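How to Measure for a Sideboard Before You Order One

By Gifty Kwofie
Updated Nov 13, 2022

A sideboard is a heavy thing to send back. Most online stores charge for the return pickup on large furniture, and a few will only take it if it is still in the original carton. Measuring takes less time than reading the return policy. You need to measure the wall, the floor space in front of it, the route from the street to the room, and the things you want to store inside.

What you need

Tape measure, the stiff metal kind
Painter's tape
Pencil and paper
A large piece of cardboard or an old sheet
Someone to hold the other end of the tape

Step one: Measure the wall

Start at floor level and measure from one side of the usable wall to the other. Usable means the part with no door trim, no radiator, no vent and no light switch that you need to reach. Write that number down, then measure again at the height where the top of the sideboard will be. In older houses the two numbers are often different. Use the smaller one.

Now look at the baseboard. A sideboard with straight sides that run to the floor will sit away from the wall by the thickness of the baseboard. One on legs may clear it or may not, depending on how far in the back legs are set. If the product page has a side view drawing, check it there. My own Binano has back legs that stand flush with the back panel, so it sits off the wall and I lost a pencil behind it the first week.

Mark the outlets too. Measure from the floor to the top of each outlet plate and from the nearest corner to the plate. If you plan to put a lamp or a record player on top, the plug has to go somewhere, and a plug sticks out further than people expect.
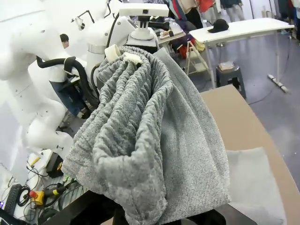

Leave some wall showing on both sides. A piece that fills the wall from trim to trim looks built in, and that only works if it really is an exact fit. A hand's width on each side is enough in a small room. In a larger dining room you can go wider.

Step two: Mark the floor

Put painter's tape on the floor in the full outline of the sideboard, using the width and depth from the product page. Use the overall dimensions. Some stores list the size of the cabinet body and leave the top out, and the top usually hangs over a little at the front.

Then tape a second line for the doors or drawers when they are open. For hinged doors, the distance from the front of the cabinet is the width of one door. For drawers it is the depth of the drawer when pulled out all the way. Sliding doors need nothing extra, so they are worth a look if your dining chairs back up to that wall.

Walk past the tape with a laundry basket or a tray. Pull out the chairs as if people were sitting in them. I like to have 30 inches of clear floor between the front of the sideboard and whatever is behind it. You can get by with less in a room where only one person passes through at a time, but you will be turning sideways at holidays.

Leave the tape down for a couple of days. If you have a dog or small children the tape will start to lift at the corners. Press it down again and keep going.

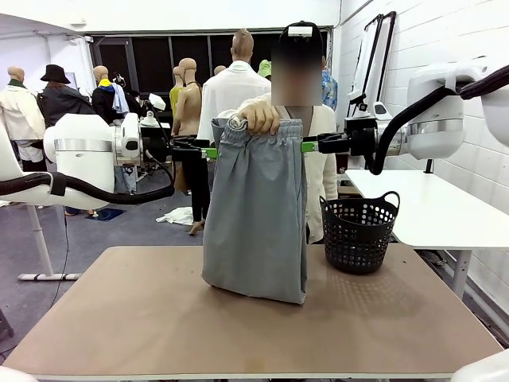 Gray pants held up by the waistband over a tan tabletop.

Step three: Check the height

Sideboards come in low, standard and tall. The low ones are sold as media units as often as not, and the same piece may be listed twice on one site under two names. For a dining room, the top should be a little higher than your table so you can serve from it without bending. For a living room, lower is usually better, especially under a window or a big picture.

Cut or fold the cardboard to the height and width of the piece and lean it against the wall. An old sheet taped to the wall also works. Go and sit down in the place where you normally sit and look at it. Then look at it from the doorway. If you have art on that wall, see how much space is left between the bottom of the picture and the top of the cardboard. You may have to move the picture, and it is better to know that now, before you patch the wrong holes.

Step four: Measure the route

This is the step people skip. Get the carton dimensions, which are different from the furniture dimensions. They are usually in the shipping section of the page or in the assembly sheet. If you can't find them, write to the store and ask. Badix answered me the same afternoon. Another store never did, and I bought from Badix.

Measure each of these and write them down in the order the carton will meet them:

Front door, width and height, with the door open as far as it goes
Entry hall, width at the narrowest point
Stairs, width between the wall and the handrail
Landing, both directions
Ceiling height over the turn in the stairs
Elevator door and the inside of the elevator, if there is one
The door to the room

For doors, measure the clear opening. That is from the face of the open door to the stop on the opposite side. The door itself takes up part of the opening unless it swings all the way back. If you are short by a small amount, you can take the door off by tapping out the hinge pins, and that often gets you what you need.

Turns are harder to judge. A long, flat carton can go around a corner standing on end if the ceiling is high enough. Measure the diagonal of the carton's side, from one bottom corner to the opposite top corner, and compare it with the ceiling height. A carton being tilted upright needs that diagonal for a moment, even if it is shorter than the ceiling once it is standing.

Fully assembled pieces are the ones that cause trouble. Flat pack almost always gets in, but you then need clear floor to build it on. Plan on building it in the room where it will stay.

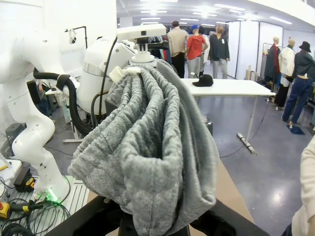
Gray knit garment hanging in folds near a white robot arm.

Step five: Measure what goes inside

Take out the largest things you want to keep in the sideboard. For most people that means a serving platter, a stack of dinner plates, a salad bowl and the tallest bottle. Measure the platter across its widest point. Measure the stack of plates as high as you plan to stack it.

Compare those with the inside dimensions. The inside of a cabinet is smaller than the outside by more than the thickness of the sides. There may be a center post, hinges that stick into the opening, and a back panel set forward to hide cables. A shelf may also be shallower than the cabinet. In the Bonsu I looked at first, the shelf stopped well short of the door, and my platter would have hung over the edge.

Check whether the shelf is fixed. An adjustable shelf with 3 positions will take most things. A fixed shelf in the middle is fine for plates and glasses but is no good for bottles.

If you are storing table linens, drawers are easier to use than shelves. Folded tablecloths slide around and end up at the back.

Step six: Compare before you pay

Make a small chart on paper with your numbers on the left and the product's numbers on the right. Do this for each piece you are considering. I had two left at the end, the Binano and the Jokham. The Jokham had better drawers. It was also too deep for my tape outline, and I had already decided not to argue with the tape. The Binano was $289 before delivery.

Look for these on the page before you order:

Overall width, depth and height
Inside width, depth and height for each compartment
Carton size and number of cartons
Total weight, and the weight the top can hold
Whether a wall anchor is included
Whether the feet can be adjusted

Save a copy of the page or print it. Product pages change, and if the piece arrives in a different size you will want the original numbers.

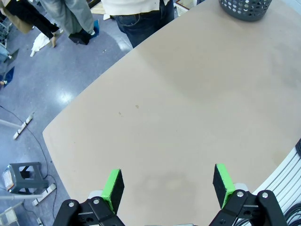
What if my floor isn't level?

Adjustable feet will take care of a small slope. Put a level on top of the cabinet after it is in place and turn the feet until the bubble is centered from left to right, then check from front to back. If the feet don't adjust, use plastic or wood shims under the low side and trim them so they don't show. Doors that won't line up are often a sign of an uneven floor, so level the cabinet before you touch the hinges.

When the sideboard arrives, measure the carton at the door before you sign for it. Then take up the tape, vacuum along the baseboard and attach the wall anchor before you load the shelves.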